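Clalside Toy and Tableware Library: progress report to the Otoma Fund, 10/02/2019

Loans passed 1,000 in the second quarter. Plush toys go out most.

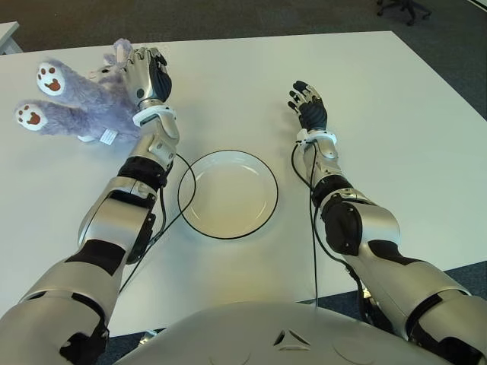

Plush toy with heart-printed paws, Clalside

Your grant paid for 2 new shelving bays at Boltport, and both are in use. Opening hours there now match Clalside.
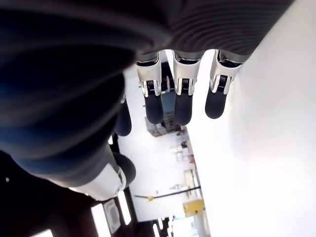 Damp at Korletey delayed the move until February. The landlord has repaired the roof and we have repainted. We want the new room as bright as the one shown, so part of the remaining money will go to lighting.
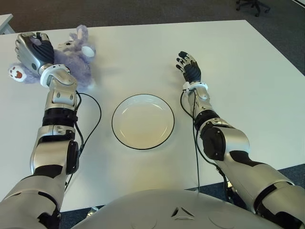

Spending to date is 2,159 against a budget of over 2,000. The overspend was on paint, and we covered it from membership fees.

Party sets of plates and cups are booked into spring.

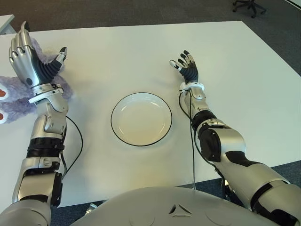

Zoia Hladun asks that the loan period for party sets be cut to one week, as families are waiting too long. We will try this at Boltport first.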